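Progress report, second period
Tramum Repair and Reuse Room
To: Drustum Fund, small grants desk
From: Ekow Abugri, project lead
October 2018

Sorry this is short in places and long in others. Written between two sessions and a delivery. Budget sheet is attached separately, same format as last time.

Where we are

Open and running. We moved into the old print shop on Osei Street in the spring, as planned, and have kept to the evening sessions since then. Attendance good, better than the first period, dips when it rains hard. The waiting list for sewing machine repair is the longest of the lot and I don't see that changing before winter.

Total items brought in since we opened: 900. Of those, 700 went home working. The rest were either past saving, or waiting on a part, or the owner decided it wasn't worth it once they heard what the part cost. That last group is bigger than I expected. A toaster is cheap new and people know it.

Most common things through the door, in order: lamps, clothes (zippers mainly), toasters and kettles, phones and phone stuff, then bikes. Bikes would be higher if we had more floor space. We turn away anything with a gas line or a fridge compressor, same rule as before.

Phones and small electronics

Started as a side table, now its own thing. Batteries and charge ports mostly. Screens when the owner brings the screen, we don't stock them, too many models and too much money sitting in a drawer. We've also set up a swap shelf next to it for chargers, cables and cases. People drop off what they don't use anymore and take what they need, no sign-out. It moves fast. Chargers go first. Cases hang around longer, has to be the right model obviously.
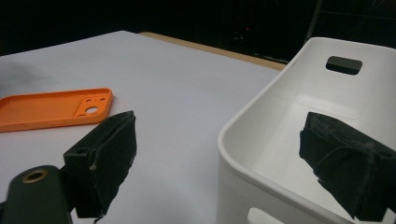

Training

Target was to get 9 new fixers through the basic course. We got 6. Two moved away, one switched to a job with evening shifts. I would rather tell you that than pad it out. The six who finished are all on the rota and three of them now run a bench without anyone standing over them.

Course is the same outline you saw: safety and testing in the first part, then soldering, then fault finding, then a stretch of sitting next to someone experienced. Fault finding needs more time. Folks want to get to the soldering iron right away, and then they solder the wrong thing very neatly. For the next group I'm splitting fault finding in two and cutting the history-of-the-movement talk, which was mine, and which went on too long.

The handouts got rewritten. Shorter. Bigger type. Spanish version is done but needs a second reader before we print.

Tools and supplies

Bought under the grant so far:
Two bench power supplies
One proper solder fume extractor (the old one was basically a desk fan)
Appliance tester, second hand, recalibrated
Sewing machine parts, belts and bobbin cases, bulk
Shelving

Still to buy: a second sewing machine for the teaching bench and a bike stand. The stand we picked went out of stock and the replacement is dearer, so I've held off. If you're OK with me moving a little from the printing line to cover it, please say so by email and I'll go ahead. It would not change the total.

The supplier for screws and fixings, Ekness, shorted us on one order and took a long time to put it right. It's settled now. We'll keep using them for the moment, the prices are fair and they deliver to the back door.

Phone bench, continued

One change worth noting. We used to let people leave phones overnight. Stopped. Too much worry about data and about things going astray, and the paperwork for it was eating up the first half hour of each session. Now it's fixed while you wait or you take it home and come back. Numbers at the phone bench dropped right after we did this, then came back up. We also ask people to back up at home before they come and to take the phone out of its case themselves. Saves time, and some of the older cases are tight enough to crack if you pull at the wrong corner.

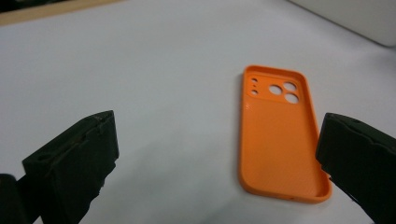 Can people still come if they have no idea what is wrong with the item?
Most of our visitors are in that position. They fill in a short slip saying what it used to do and what it does now, and the fixer takes it from there. If the item can't be opened safely, we tell them at the desk so they don't sit through a wait.

That question came from your last email, so I've put it here, and the wording is going on the website too.

Problems

Heating. The building is fine in summer and grim after dark once it gets cold. Landlord has agreed to look at the radiators. I have heard this before, so we have borrowed two heaters and I've budgeted for the electricity. Note that heaters plus kettle plus fume extractor trips the breaker. We found out which combination the hard way.

Noise. One complaint from upstairs about the sewing machines. We moved them to the front wall and put rubber mats under. No complaint since.

Front desk. We are thin here. Plenty of people like to fix things, fewer want to greet, log slips and explain for the tenth time that we can't do microwaves. When the desk is short, the queue gets muddled and the whole evening runs late. I'd like to pay a small hourly amount for the desk role in the next period. Draft cost is on the second tab of the budget sheet.

Record keeping. Slips are on paper and get typed up later, usually by me, usually late. There is a gap in the early summer where the fault column is mostly blank. The outcome column is complete for every week, so the totals further up are sound, but don't lean on the breakdown by type of fault for that stretch.

What people tell us

We put a comment box by the door. Mostly thank yous. A few useful ones:

"Please have somewhere to sit that isn't a stool."
"I learned how to change a fuse and I'm 71."
"Could you do a clothes only night."
"The sign outside is too small, I walked past it twice."

Chairs are sorted. Sign is on order. The clothes only night we're going to try, see next section.

Next period

Clothes and textiles evening, one trial in December, then decide if it gets a regular slot. Two of the new fixers are keen to run it. They want decent lamps and an ironing board, both cheap.

Second round of the basic course. Sign up sheet is already out and has a good number of names, though names on a sheet and people in a room are differnt things. I'll set the target once the first evening has been and gone, with your agreement.

Visit to the Tramum library to run a lamp and plug table there. They asked us. No charge for the room, and it gets us in front of people who won't come down Osei Street after dark. If it goes well they'd take us once a season.

Insurance renewal. Quote came in a bit over last year, covered by the contingency line.

Money

Spend is a little under plan. Underspend is nearly all the bike stand, the sewing machine and the printing that hasn't happened. Rent and insurance on plan. Donations in the tin have been up, enough to cover tea, milk and most of the solder. No other income this period.

Receipts are scanned and in the shared folder. Two are faint, thermal paper, I've typed the amounts next to them. Let me know if you need the originals mailed.

Need from you

OK to move part of the printing line to the bike stand.
A yes or no on paying the desk role, even a rough one, so I can advertise.
Which logo to use on the new sign. The file I have says Drustum Fund but your letters just say Drustum. Sign maker is waiting on it.

Best reached by email, phone is off during sessions.

Ekow Abugri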